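Prota Shirt Swap: Frequently Asked Questions
Updated 8/30/24

What is the Prota Shirt Swap?
It's a clothing exchange for the whole neighborhood, and it's a lot of fun! You bring T-shirts you no longer wear, you get a token for each one, and you trade your tokens for shirts other people brought. Last April 3,755 shirts found new homes, our biggest swap yet.

Where do I go?
The old Brinkmann showroom on Skulalis Street. Use the side door by the bike racks. Strollers fit fine.

Does it cost anything?
No. Tokens are the only thing we trade in, and kids under 12 get their first one free.

What can I bring?
Clean T-shirts in any size, from baby to 4XL. Band shirts, team shirts, plain ones, the loud one from your cousin's reunion, we love them all. Small flaws are okay if you mark them with a bit of masking tape. Please leave socks and underwear at home.

How should I get my shirts ready?
Wash them, skip the fabric softener (some of our regulars are allergic), and open each shirt out on a table before you pack it. Look over the neckline first, then the hem and underarms.
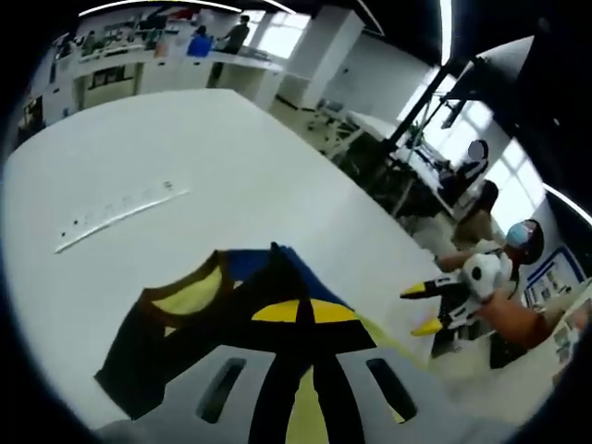 Is there a limit?
You can drop off up to 19 shirts per person. If you have more, write to Spyros Vlachopoulos at the front desk and he'll set up a separate time for you.

Can I try things on?
Yes! There are curtained booths along the back wall, and mirrors on both sides of the room.

What happens to the leftovers?
Clalura, the sewing group upstairs, gets first pick for quilts and tote bags. Their last quilt used 41 shirts and it's gorgeous, go see it in the stairwell. The rest goes into storage for the next swap.

Do my tokens expire?
Never. Bring them back next time.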